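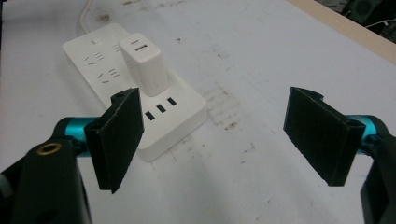 Standby Power and the Household Bill

Apr 7, 2023

Readers of this journal will be aware that electricity prices have occupied a good deal of my attention since last winter. The present entry concerns standby consumption, meaning the current drawn by appliances and chargers that are connected but not performing their principal task.

Our household used 1,766 kilowatt hours over the most recent billing period. The retailer, Trarkby, presents this figure on the second page of its statement, beneath a chart too small to read without glasses. I resolved to establish what portion of it served no useful purpose, and purchased a plug-in meter made by Torvik. It was left on each circuit of interest for 3 days.

The television and its associated equipment proved the largest contributor. The set itself behaves well. The Vonetau recorder beneath it does not, and draws almost as much when dormant as when recording. Its quick-start setting was enabled at the factory and is located in a submenu headed "Comfort". Disabling it adds 30 seconds to the start-up time, to which the household has raised one formal objection.

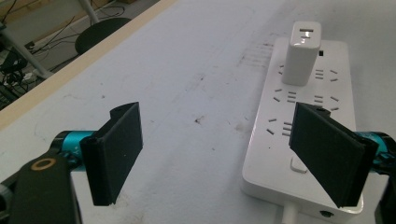
Chargers were a lesser matter. The newer ones registered nothing on the meter when no device was attached, although I would not vouch for its accuracy at such low readings. An old cordless drill charger in the garage was a different case and has been retired.

The garage also houses a second refrigerator, a Drarnix of considerable age. It is not, strictly speaking, a standby load, but for most of the year it cools two bottles of mineral water and a jar of chutney. It has been emptied and switched off until the summer visitors arrive.

I have set a target of 1,000 kilowatt hours for the equivalent period next year. This may be ambitious — the hot water system remains unexamined, and it is the appliance I most suspect. A licensed electrician has been engaged to inspect it in June, and the readings will be published in this journal once they are to hand.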